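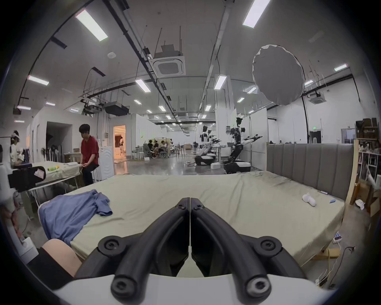 Blue shirt and one white sock on the bed.

Clomitz Laundry Notes

Data card and readme, version 3

What is in the collection

Clomitz Laundry Notes is a collection of 2,219 short pieces of household advice on washing, drying, folding, mending and putting away clothes. They were all sent in by readers of the Clomitz household newsletter, which had a laundry corner on its back page for a good many years, and they are just the sort of thing you would hope to hear from a kind neighbour over the fence. Some are a single line ("turn your jeans inside out, always") and a few run on for several paragraphs and wander into what the writer had for tea. I have kept the wandering in wherever I could, as I am very fond of it.

The notes are in English, nearly all of them written in Britain, with a small group that came over from the Grønli sister newsletter and were translated by its editor before I ever saw them. Those are marked, so you can leave them out if you want only notes first written in English.

I put the collection together because I wanted something homely to practise text sorting on, and every other set of household advice I found had been scrubbed so clean that you couldn't hear a person in it any more.

What you will find in the folder

notes.csv – the notes themselves, one per row
topics.csv – the list of topic names and what each one covers
fabrics.txt – fabric words as people spelled them, with the usual spelling alongside
changes.txt – what I altered between versions, newest at the top

Columns in notes.csv

note_id: a plain number. There are gaps in the numbering where a note has been taken out. Please don't renumber, or we shall never be able to compare results again!
text: the note as typed up, with spelling left alone.
topic: one of washing, stains, drying, ironing, folding, mending, storing, other.
fabric: the main fabric mentioned, or blank. Plenty of people simply say "a shirt" and leave it there, and I haven't guessed.
source: clomitz or gronli (without the stroke through the o, which upset an old spreadsheet of mine).
season: spring, summer, autumn, winter or blank. It records when the note was printed, which isn't always the season the writer had in mind, so you will meet woolly jumpers in summer.
length: number of words in the text column.

How the notes were gathered

The starting pile was 3,000 notes, some in typed letters, some in emails and a fair few on the backs of postcards. Emails were copied straight across. The typed letters went through the scanning program that came with my old Zavero scanner, then I read every one against the paper, and the postcards I typed up by hand over one very wet April with the radio on. If you spot a slip in a postcard note, the fault is almost certainly mine and I would love to hear of it.

From that pile I took out exact repeats (the same reader often sent the same hint twice, bless them), anything that was really a recipe, and anything that named a neighbour in a way the neighbour might not enjoy. Names and addresses of writers came out too, along with the names of their streets. Family words such as "my aunt" or "our youngest" stay in.

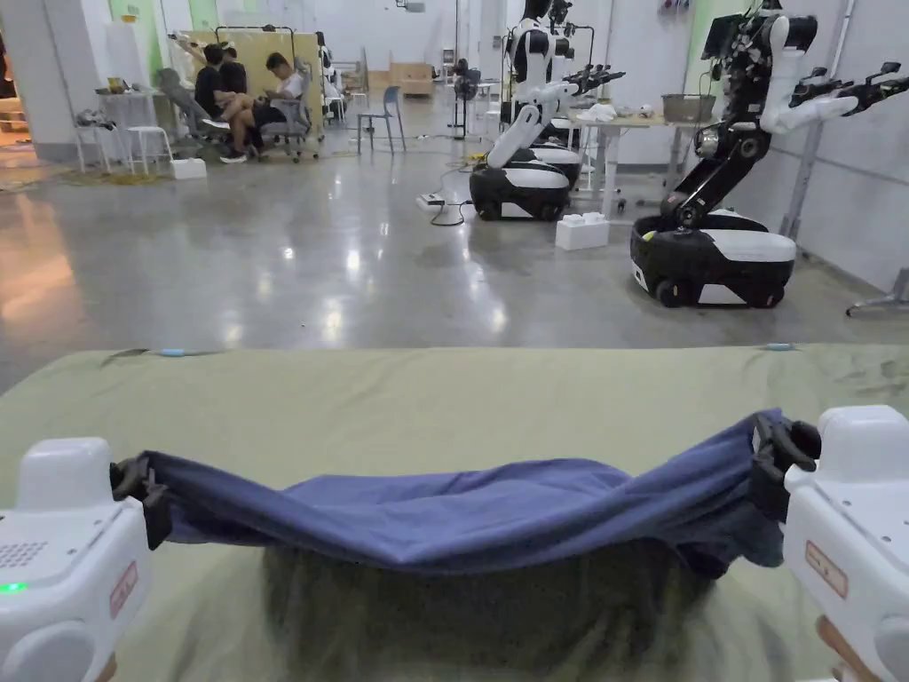 Near repeats were harder. A great many people will tell you to air a jumper before you fold it, and they all say it a little differently, with their own reasons and their own grumbles. I decided to keep those, since the differences are half the pleasure, but it does mean that a careless split will put very similar notes on both sides. Do group them by wording first if you are going to test anything on them.

How the topics were chosen

I read the lot twice and gave each note one topic. On the second reading I covered up my first answers, and there were 80 notes where I disagreed with myself. Most of those sat between drying and ironing, where a writer says to hang a shirt while damp so that it needs less pressing. In the end I went by whichever job the note spent more words on. It is a rough rule, and you may well prefer another.

Folding and storing also rub up against each other. A note goes under folding if it tells you how to make the shape, and under storing if it tells you where the thing should live afterwards. Odd socks, on which people hold surprisingly strong views, are under storing unless the writer is darning them.

Good uses, and some to be careful with

The notes have worked nicely for simple topic sorting, for teaching people how to tidy up a column of messy spelling, and for looking at how ordinary people phrase instructions. They are also rather good for reading aloud in a beginners' class, where the shorter ones go down very well.

Please don't treat them as washing instructions. Nobody has tested the hints, several of them contradict one another outright, and a few of the older stain remedies mix things that ought never to be put in the same bowl. I have marked the worst with the word CAUTION at the start of the text, but I am no chemist and will have missed some. For real clothes, follow the care label.

The collection leans heavily towards cotton shirts, sheets, school uniform and wool. There is hardly anything on sportswear, and silk only turns up when somebody has ruined some. The writers were people who liked writing to newsletters, so their habits shouldn't be taken for everybody's.

Opening the files

All the files are saved as UTF-8. If pound signs come out as nonsense, your program has guessed wrongly and you need to choose UTF-8 when you open the file. Fields with commas are in double quotes, and line breaks within longer notes have been turned into a single space. The first 2,000 rows are in the same order as in version 2, with everything newer added on at the end. 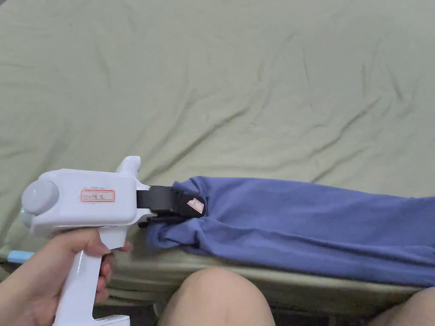

Sharing and credit

You are welcome to copy, change and pass on the files for teaching, study or your own amusement. A mention of Clomitz Laundry Notes and the version number is all I ask. If you would like to print whole notes in a book, write to the newsletter first, please.

Still to do

Check the Grønli notes against the originals once the second box arrives
Finish the spellings in fabrics.txt (gaberdine is a terrible muddle)
Load version 3 on to the Stellero mirror, which still has version 2
Decide what to do about the eleven ways of spelling "fabric conditioner"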